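BROLTOW TO RELEASE SECOND ALBUM "WOTCOMBE" THIS OCTOBER

Sibling duo's sophomore record limited to 2000 vinyl copies, out through Pokar Records

Heavy rock duo BROLTOW will release their second full-length, "Wotcombe", in October through Pokar Records. Nine songs, tracked live in a rented farmhouse, almost no overdubs. CD, digital and a one-time vinyl run of 2000 copies.

The band - Tuncay Gezer on guitar and vocals, sister Melahat Gezer on drums - wrote most of it on the road behind their self-released debut, "Bukhari". That one sold 3490 copies, mostly off the merch table.

"We had five days in the house and used four," says Tuncay. "Last day we just slept. Louder than the first one, slower too. Melahat picked the tempos so blame her."

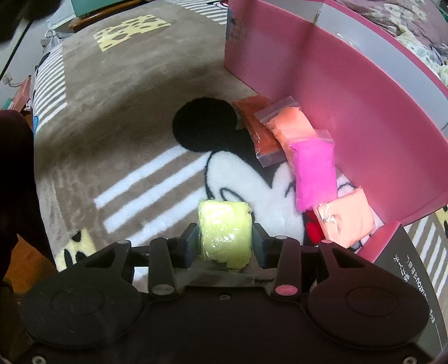

Pale yellow modeling clay in clear plastic wrap.

First single "Salt Road" goes up at noon on the label's page, with the full track list to follow. Pre-orders open the same time. Early vinyl orders come with a 2-song flexi recorded at at the same sessions, not on the album and not going online.

Melahat on the single: "It's the oldest riff we have. Took us forever to find the ending. Tuncay wanted a fade out, I said no."

Short club run planned around the release, dates to be annouced. Support slots still open - bands can write to the label directly.

Advance streams and interview times for press on request. Please include outlet name and deadline.

Contact: Pokar Records, press desk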